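**Driltano planner update: getting through the house without clipping things**

The simulated house is now the default test bed for Driltano, our navigation stack. Every change to the planner has to finish 100 episodes in it before it gets merged. Each episode gives the agent a start pose and a target object name, and it has to get there using only its own color view and odometry. Most of the work this spring went into what happens when the agent ends up very close to something.

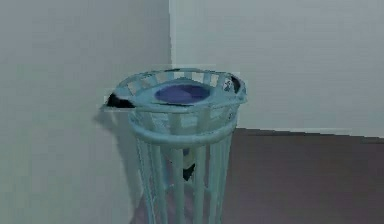 *Teal basket stand in the corner, one of the hard objects for the segmentation model.*

Slatted and barred objects have been a problem from the start. The old occupancy code took depth at the pixel level, so the gaps between bars came back as free space and the planner would try to cut through. The stand also has black-and-white patterned material in it, and the detector liked to report that as a separate object hanging in the air. Since April we build the obstacle footprint from the instance mask and fill it before it goes into the map. Collisions with open-sided objects dropped from 7 per batch to 2.

The fill has a cost. A table with open space under it is now solid as far as the planner is concerned, and that's fine for a base of our size but will need another look if we ever run a smaller one.
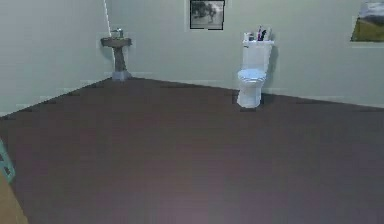

SKEMAU LAB, July 2018

The bathroom is where we tune the room classifier. A view with a sink and a toilet in it is easy, and the label settles within a couple of frames. What used to go wrong was the next part: the agent turned toward a blank wall, lost both fixtures, and the label flipped to "hallway" – then the planner threw out its goal and started over. Labels now stick to a region of the map and only change after repeated evidence against them.

Small items on top of fixtures, like the bottle on the toilet tank, are still missed more often than found. Rendering resolution is part of it. We tried a sharper render and the step time went up by 220 ms, too slow for the nightly run, so the low setting stays for now.
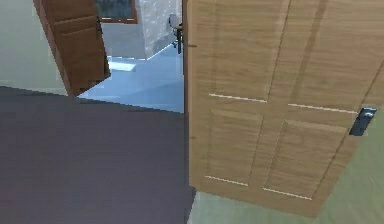
**Sixten Haugen**
Planning and tooling lead

Doors are the main open item. An open door at an angle takes up space that the floor plan says is free, and where two of them stand near the same passage the inflated obstacles can close the gap completely on the map. The agent then reports no path while looking straight through into the next room. Shrinking the inflation radius everywhere brought back the wall scrapes we had last year, so I've put in a separate radius for anything labeled as a door. It's in the branch called lesetti-doors and it's off by default.

The replay viewer, Wubshet, now draws the planner's cost map next to the camera view and lets you step back one frame at a time. Please attach a replay file when you report a failure – a text log on its own rarely shows which obstacle blocked the path. Old replay files need to be converted once with the script in the tools folder before they will open.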